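Sernbridge Reading Rooms
Library Assistant (Local Collections), part-time, and call for home readers

Sernbridge Reading Rooms is looking for a part-time library assistant to work with our local collections. We are also signing up home readers for the second round of the Kadon letters project. The two are separate. Details of the job come first, and the call for home readers follows. You may apply for both, but please send two applications.

About the Reading Rooms

We are an independent subscription library with 3,100 members. We lend general fiction and nonfiction and keep a reference collection on the town and the river valley. The reference collection is used by family historians, by students from the community college, and by people who want to know what used to stand on their lot. We get a good many questions by mail and by phone, and the assistant will answer most of them.

The library is on two floors. Lending is on the ground floor with the newspapers and the children's shelves. Local collections, the map drawers and the staff workroom are upstairs. There is an elevator, but it does not go to the basement store, where the bound newspapers are kept. Fetching from the store means carrying volumes up one flight of stairs. If that is a problem for you, tell us when you apply. We can divide the work differently, and it will not count against you.

The job

Title: Library Assistant, Local Collections
Reports to: Helmi Laaksonen, Collections Librarian
Hours: 22 per week, over four days, including one late opening
Contract: permanent, after a six-month trial period
Start: September

What you will do

Answer questions from readers at the upstairs desk, by phone and by letter. Some take a minute and some take a week. You will learn to judge which is which and to tell people early if the answer is going to be no.

Fetch and reshelve material from the closed shelves and the basement store. Keep the slips up to date. When something is out of place, find it.

Catalog new gifts to the local collection. We still have a backlog from the Margaritis gift, made up of 2,304 books, pamphlets and trade catalogs from a family printing business. The books are done. The pamphlets are sorted by decade but not cataloged, and the trade catalogs are still in the order they came in. You will be trained in our cataloging rules, which are our own and a little old-fashioned. We plan to keep them.

Make simple repairs: loose pages, torn jackets, new labels. Anything beyond that goes to a binder.

Cover the lending desk downstairs when we are short. This comes to one or two sessions in most weeks and more in summer.

Help set up the display cases when they change, and write the labels for them. Labels are short. Everyone on staff reads them before they go in.

What we are looking for

You need to be accurate and patient with small tasks. You should be able to write a clear letter. You should be comfortable talking with people who know far more than you do on one narrow subject, and with people who have never used a reference library before.

You should have worked with the public in some way. It does not have to be in a library. Two of our present staff came from shops and one from a hospital records office.

It would help if you can read older handwriting, if you know the valley, or if you have used any cataloging system. It would also help if you read Spanish. A part of the local collection is in Spanish and only one of us reads it well.

We do not ask for a degree or a library qualification. If you have one, please mention it, but the pay is the same.

What we offer

Pay is set on our staff scale and is reviewed once a year. The current scale will be sent to anyone who asks, and to everyone invited to interview.

Paid vacation in proportion to hours worked, plus the week the library closes in winter.

Free membership for you and one other person at your address.

Time and fees for one course a year, if it has something to do with the job. Recent ones have included paper repair, map care and a beginners' class in old handwriting.

The late opening is shared, so you will work it every other week once you are trained. During the trial period you will work it every week alongside someone else.

How to apply for the job

Send a letter of no more than two pages, telling us what you have done and why this work would suit you. Add a list of your past jobs with dates, and the names of two people we can write to. We will not write to them unless we plan to make you an offer.

Please do not send original certificates. We do not need a photograph.

Address your letter to Inmaculada Calvo, Office Manager. You may bring it to the lending desk or mail it. If you would like to talk about the post first, ask for Helmi Laaksonen at the upstairs desk or leave a number and she will call you back.

Interviews take place upstairs and last under an hour. There is a short task, the same for everyone: a reader's letter to answer, with the books you need on the table. You will be given the letter when you arrive. We will tell every applicant the result, including those we do not interview.

Call for home readers – the Kadon letters

The Kadon letters are the business and family papers of a seed merchant who traded from Sernbridge and from the village of Pestitz, across the river. The first round of home reading covered the order books. The second covers the letters themselves. There are 2,000 of them to be read and typed up, and we need people to do it.

What is involved

You will receive copies of letters in batches, on paper or as files, whichever you prefer. You read each letter and type it out as written, with the spelling left alone. Where you cannot make out a word, you put a question mark in square brackets and move on. A second reader checks every letter, so you do not need to puzzle over a word all evening.

Most of the letters are one or two pages long. The handwriting of the older Kadon is easy once you are used to it. The son's is harder, and we give his letters only to people who have asked for them. A few letters have drawings of seed heads or plans of garden plots in the margin. You don't have to copy these. Note that they are there and say what they seem to show.

There is no fixed number of hours. We ask you to return each batch within six weeks and to tell us if you need longer. If you find it is not for you, send the batch back and that is fine.

Who can take part

Anyone over 16. You do not have to be a member or live nearby. You need to read English well and have some way of typing. Large-print copies are available.

We hold an evening session for new readers, led by Olga Palacios, who ran the first round. It goes over the handwriting, the usual abbreviations and the weights and measures used in the trade. There is a written guide for anyone who cannot come. The guide has been revised since the first round, so please ask for a new one even if you took part before.

This is unpaid. We cover postage both ways. Readers are named in the finished volume unless they ask not to be. There will be 200 printed copies of it, and each reader who completes at least one batch will receive one.

How to sign up

Write to Iker Miranda at the library with your name, your address, whether you want paper or files, and whether you have read old handwriting before. A no to the last question is fine. He will send you a sample letter to try. It is for you to see whether you enjoy the work, and it is not marked.

Questions about the papers themselves, including from members of the family or people with Pestitz connections, should go to Amparo Urquijo, who is writing the introduction. She would be glad to hear from anyone who has seed packets, bills or price lists with the Kadon name on them. Please write before sending anything. We would like to see a copy or a short note of what you have, and we can then arrange a visit or a loan.

Visiting before you apply

Applicants and home readers are welcome to look around the building during opening hours. Ask at the lending desk for a day pass. Bags and coats go in the lockers before you go upstairs, and only pencils are used in the local collections room. Staff can show you a volume of the order books on request, if the upstairs desk is not busy.

Contact: Sernbridge Reading Rooms, Office – ask for Inmaculada Calvo | © Sernbridge Reading Rooms | Back to top
Last updated: June 2018

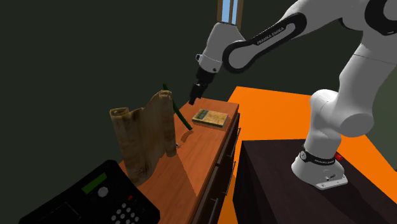 Long wooden cabinet and small book, with robot arm (computer rendering)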